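Setting Up Your Jolar Hand-Held Gripper for a First Recording Session

I've been using the Jolar kit for 7 weeks now and I still grin when I pick it up. You squeeze the trigger, the fingers close, and everything your hand does gets saved as training material for a robot arm. It comes mostly assembled, so you can be recording the same afternoon you open the box!

Charge the handle first. A full charge takes 76 minutes on mine. While you wait, install the Stolo app on your laptop and make a new project (give it a plain name like "tray pickup" - you'll have a lot of these before long).

Next, fit the fingers. Start each screw by hand, get both fingers on, then go around again and snug everything up. Don't crank on it. Mortimer Ostrowski, who wrote the Drelinent fitting notes, says finger tight plus a quarter turn, and that has held up fine for me.

Now calibrate. Open the fingers all the way, hold the gripper over a bare stretch of table and tap Set Open. Squeeze until the tips meet, hold for a second, and tap Set Closed. 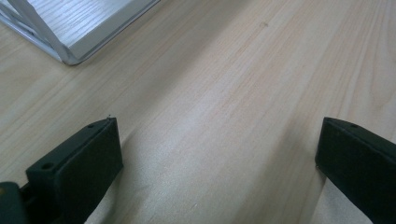

If the opening reading jumps around after that, loosen the trigger cable one notch and run both steps again. Mine needed it once, on a Wednesday night when I was in a hurry, and it's been rock steady ever since.

Then do 20 practice runs before you save anything. Go slower than feels natural. Come in from a different side each time, let go cleanly, and back away before you stop the recording. My early runs were way too fast and I ended up tossing most of them.

When you're happy, switch to Save mode and go for it. My biggest set so far is 1,075 runs, and the app sorted them without a hiccup.

Soledad Iwasaki asked in the comments if the older Baptiste fingers fit this handle. They do, but you have to repeat the calibration after every swap, and the setting is under Tools, then Fingers, then Custom.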